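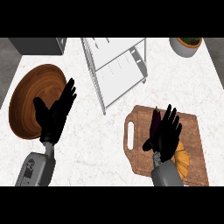
Figure 11.1 Two-handed kitchen task in simulation, with the right hand at an eggplant above the cutting board.

Chapter 11
Rules for Shared Work Surfaces

Before a robot is allowed near food, somebody must write down what it may touch and in which order. In this chapter we study such rules. We begin with the Hasberg code of practice, which has 28 clauses, and we compare it with the shorter house rules used at Gunby. Clause 2 is the one students most often misread — it limits the grip force of each hand, and the sum of both hands is treated later, in Section 11.4. A rule should first be tested in simulation.

© Merle Kingi and Debashish Gunawardena. Vorstead Press. Page 239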